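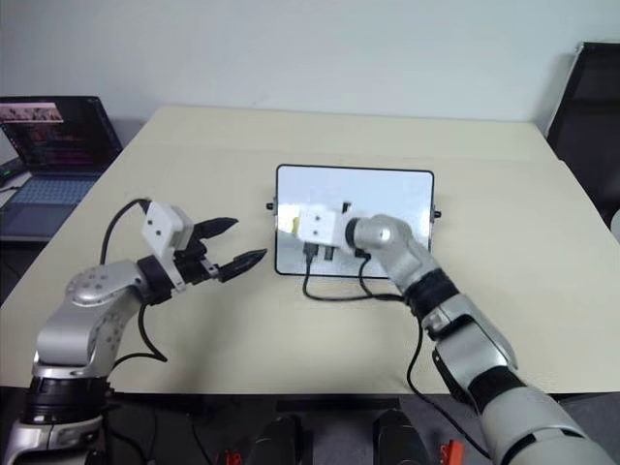 Small black-framed panel standing on a table, off-white wall behind.

Busness

Bus arrivals in Cividgate, written down by people standing at bus stops, next to what the Saludo app said would happen.

Version of 2022-04-01. The next one is planned for May, if the corrections get checked by then.

Why it exists

The city says its buses are mostly on time. It may be right. The published figure comes with no rows behind it, no list of stops and no definition of "on time" that I could find, so there is no way to tell. I asked for the underlying records and got a link back to the same figure.

Busness is a small attempt at something you can argue with. Each row is one bus, one stop, one time written down by a person. You can throw rows out, change the cutoff for "late," or decide the whole thing is too thin to use. I would not blame you for the last one.

What you get

2,133 observed arrivals at 69 stops on three routes. The routes are Harbor, Crosstown and Mill Loop. They were picked because observers already rode them, so please do not treat them as a sample of the network. The outer routes are not here at all, and those are the ones people complain about most.

arrivals.csv has the observations, one per row.
stops.csv has the stop names, the side of the street and a rough location.
notes.csv has whatever the observer wrote, lightly cleaned.
changes.txt has every edit made after a row was first entered, with the old value kept.

Columns in arrivals.csv

row_id — stays the same between versions. If a row is withdrawn its number is retired.

route — as shown on the front of the bus. When the sign on the bus disagreed with the stop list, the sign wins and the notes say so.

stop_id — matches stops.csv. A stop with buses in both directions has two ids.

scheduled — the time on the paper timetable posted at the stop. Where the posted timetable was missing or unreadable, the field is blank. I did not fill it in from the website, and the reason is under Known problems.

predicted — what Saludo showed when the observer got to the stop. Only the first reading is kept. Some observers wrote down every change while they waited, and those later readings are in the notes.

observed — the time the front doors opened. If the bus went by without stopping, it is the time it passed the sign, and passed is set to yes.

passed — yes or no.

wait_start — when the observer arrived. Left out by some people in the early rows.

observer — a letter code. The codes do not carry over to any other file, and I will not give out the list.

How the times were taken

By phone clock, to the minute. I know. Seconds were tried and dropped, for the simple reason that people were making them up. A column full of tidy seconds looks precise and is worth nothing, and I would sooner publish the minute and have you round your conclusions to match.

Observers were asked to record every bus on the route they had chosen during their wait, including the ones that came early. Early buses matter. A bus that leaves ahead of its time is a missed bus for anyone who trusted the timetable, and I suspect that an average over early and late buses makes both disappear. Be careful with means in this data. Plot it first.

The sheets were typed in with Misau, a small form tool with a date checker. Misau catches impossible times and repeated rows. It does not catch a believable wrong time, and neither do I unless something else looks off.

About the predictions

Saludo gave no prediction for 466 of the arrivals. The app showed a blank line or the word "scheduled," which I count as no prediction. It is tempting to drop these rows and score the app on the rest. If you do, say so in large letters. An app that stays quiet when it is unsure will look very good on the times it speaks up.

I also do not know what the app uses to make its guesses. It may be reading live positions, it may be showing the timetable with a little animation on top, or it may switch between the two. In the rows where predicted and scheduled match to the minute, you cannot tell which happened. People have written to say they are sure. They were sure of different things.

Known problems

Coverage is lopsided. Observers went out when it suited them, mostly on the way to work or back. There is very little from late evening, and early morning is close to empty. Anyone who wants to say something about night service should look elsewhere.

Weather is not recorded. It should have been. Looking it up afterward is possible, but a weather station across town does not tell you whether the street at the stop was icy.

The posted timetables and the online timetable do not agree at every stop. I kept the posted one, on the view that a person at the stop with a dead phone has nothing else to go by. A reader argued that the online version is the real promise and the paper is just old. Fair enough. You can join your own copy of the online timetable on stop_id and see how much it changes.
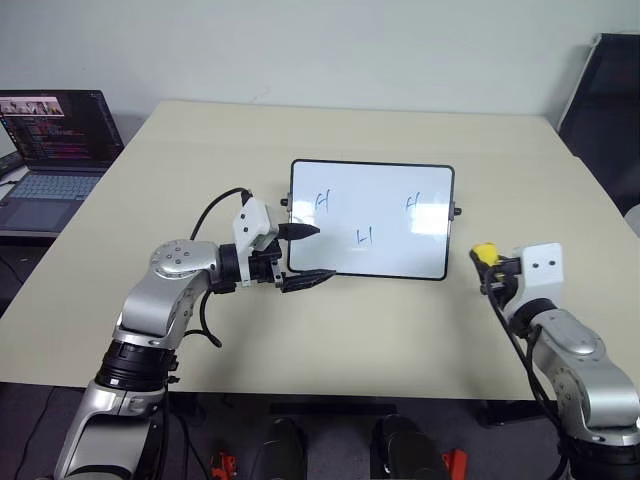
Observers also knew what they were looking for. Some of them joined after a bad month on Crosstown and were not in a forgiving mood. I compared their times with those of calmer observers on the same route and saw no clear difference, but the overlap is small and I would not lean on that check. A person who expects a late bus may also choose to go out at hours when buses run late. Nothing in the file can rule that out.

There is a gap in the Mill Loop rows from a stretch of roadwork. The route was moved to another street, and the temporary stops had no ids. Those sheets were never typed in. They exist on paper, and if they turn out to be readable they may go into a later version with a flag.

Buses that never came are the worst hole. The file lists arrivals, so a canceled bus leaves no row. An observer who gave up and walked home shows up only as a note, if that. Any punctuality figure you compute from arrivals.csv is a figure for the buses that showed up. I believe the same is true of the city's number, though I cannot prove it from what they publish.

What I would not use it for

Ranking drivers. There is nothing about drivers in here, and notes that could point to one have been removed.

Comparing Cividgate with another city. The definitions will not match, and the press release will be out before anyone checks.

Training a model to predict arrivals. You can, of course, and someone already has. The error they reported was impressively low. Their test rows came from the same waits as their training rows, often the next bus along at the same stop, so I do not put much weight on it. If you must, hold out whole stops.

Claims about fairness between neighborhoods. This is a question worth asking and the data cannot answer it. The stops cluster where the observers live.

What it may be good for

Checking a specific complaint at a specific stop. Teaching a class how a messy file behaves. Working out how many more rows someone would need before saying anything firm. I have found it useful for that last one, mainly as a way of talking myself out of conclusions.

Things people keep asking

Why is "late" not a column? Because the cutoff decides the answer. Move it by a few minutes and Harbor goes from a decent route to a poor one. Pick your cutoff before you look, and write it down.

Are the repeated times a mistake? Mostly they are two buses running together. Crosstown does this a lot. Where both rows have the same route, stop and observed time, check the notes before deleting either.

Did the transit office approve this? No. They were sent a copy and replied that they had received it.

Corrections

Send the row_id, what you think is wrong and why you think so. A photo of the timetable helps. "My bus is always late" does not, although I do read those. Changes go into changes.txt with the old value next to the new one, and a row is only withdrawn if the original sheet cannot be found or plainly contradicts itself.

If you want to add observations, use the blank sheet in the forms folder and keep to the minute. Please fill in wait_start. Please also write down the boring waits, where the bus came when it was supposed to — those go missing more easily than the bad ones.

License and citing

Free to use and change, with credit to Busness and the version date. If you publish a percentage from it, include the cutoff you used and what you did with the blank predictions. I have no way to enforce that last part.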